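Section 6: The garment-hanging task

Last updated: July

This section covers how to set up, run and record the garment-hanging task with the two-arm robot. It assumes that you have done the start-up checks in Section 4 and that both arms have been homed. Club members who have not been signed off by Golnar Ghasemi or Wálter Cáceres may help with the set-up but must not run the arms.

The task is the one used for the Batthorpe round. The robot takes a garment, puts a hanger through it and places the hanger on the rail of the drying rack. A run is complete when the hanger is on the rail and both grippers are open and clear.

6.1 Before you start

1. Clear the floor between the table and the rack. Move bags and shoes out of the reach of both arms.
2. Stand the rack so that its rail runs across the front of the robot. Push down on each end of the rail. If a leg slides, open the legs further and try again.
3. Check that the rail is at the height saved in the settings file. If you have moved the rack since the last session, measure it again and enter the new figure under RAIL before you do anything else.
4. Put a hanger flat on the table, away from the edge. Use plastic hangers for scored runs. Wire hangers bend in the grippers.
5. Put the garments for the session where the arms can reach them. They may go in the bucket on the stool or straight on the table. Do not fold them.

Note: the Kekanis grippers close more slowly when the supply has just been switched on. Open and close each one a few times before the first run.

Caution: keep the stop button in your hand whenever the arms are powered. Putting it down on the table does not count.

6.2 Checking the cables

1. With the power off, move each arm by hand to its furthest reach, then back to rest.
2. Watch the cable at the wrist as you do this. It should form a slack loop that does not catch on the gripper housing.
3. If the cable pulls tight, undo the nearest clip, let out a little more and fasten it again.
4. Do the same check with a garment held in the gripper. Sleeves and waistbands can hook over the loop.

Caution: never pull a garment off a cable while the arms are live. Press stop, wait for the brakes, then free it.

6.3 Running the task

1. Log in to the Giraldo console and load profile 57.
2. Set the speed to 25 per cent. Do not go above this until the team has a full session with no stops.
3. Choose the pick-up point, BUCKET or TABLE. The camera view must show the whole garment. If it does not, move the garment and refresh the view.
4. Press START. One person watches the arms and holds the stop button. A second person watches the console and says each stage out loud as it comes up.
5. Let the robot finish the stage it is on before you speak to the person with the button, unless you are calling a stop.
6. When the screen shows code 97, the grippers have opened. Wait for both arms to return to rest before you walk up to the rack.
7. Leave hung garments where they are until the session is over, unless the rail is full.

Note: code 292 means that one gripper has closed on nothing. Press HOLD, straighten the garment, then press RETRY. A retry has to be written in the log as a retry and not as a new run.

Dark garments are harder for the camera to pick out against a dark background. If the outline on the console jumps about, turn on the ceiling light and refresh. Shorts and other small items should be held by the two top corners, with the hanger going in from the top.

6.4 Recording the run

1. Write down the garment, the pick-up point and the profile number.
2. Record the result as complete, part or stopped. If it was stopped, give the stage.
3. Copy the log to the Drondalness folder before you switch off. The console clears its own copy when the power goes.
4. Anything broken or loose goes on the repair sheet, with your initials. Tell Wálter before the Sunday session if it affects the arms.

Note: do not edit a log after copying it. If you have made a mistake, add a line at the bottom.

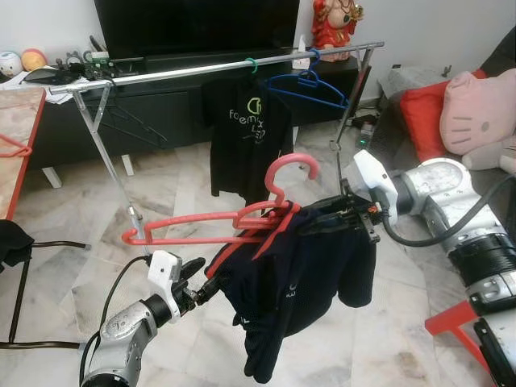
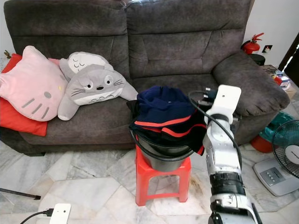
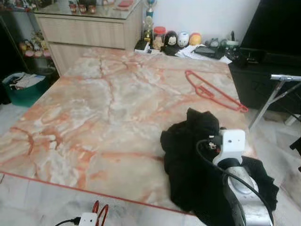
Figure 6. Garment-hanging task. First picture: garment held in both grippers with a red hanger. Second: clothing in the bucket on the stool. Third: garment and hanger on the table.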